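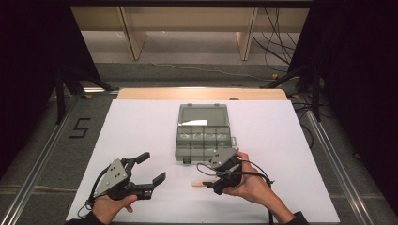
Both grippers over the board, with a stick in the right one.

Eino Kauppinen had been writing planners for longer than he liked to admit, and he had never had one sulk before. But that was the word he used on the phone to his sister in Mestumport, and she, being a kind woman who knew nothing at all about software, asked whether he'd tried being nicer to it.

The planner was called Nurmi. It was meant to watch a person put small things away and then work out how to do the same, and for most of May it had done so quite happily with spoons. With craft sticks it got as far as the box and waited. It didn't crash, and it didn't complain in the logs. It sat there with a perfectly good path in memory, asking the controller for a little more time, and the controller (Draston, a patient old thing somebody else had written) kept giving it some.

So Eino went back through the demonstrations. There were around 50 of them, and he made a pot of tea and watched them one after another with the gripper widths plotted underneath, the way you might sit through a cousin's holiday slides. By the second pot he had stopped looking at the sticks and begun watching the line on the plot instead.
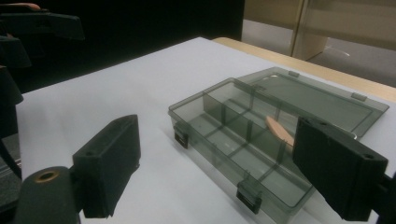
It was the pauses. Before nearly every release the line went flat for a moment, and then opened. He knew that pause. It was his own, from the sessions when he had worn the dark jumper and fretted about which compartment to choose, and Nurmi had learned it as faithfully as everything else. It had learned to hesitate, only it had never been shown what he was thinking about while he did.

He rang his sister again, quite late, to tell her.

"So it takes after you," she said.

"It does a bit, yes."

He could have trimmed the pauses out — there was a Zestunik script for exactly that, two lines and a threshold — and he got as far as typing the name of it. Then he set the threshold to keep the short ones, started the training run, and went to rinse the teapot while the loss came slowly down.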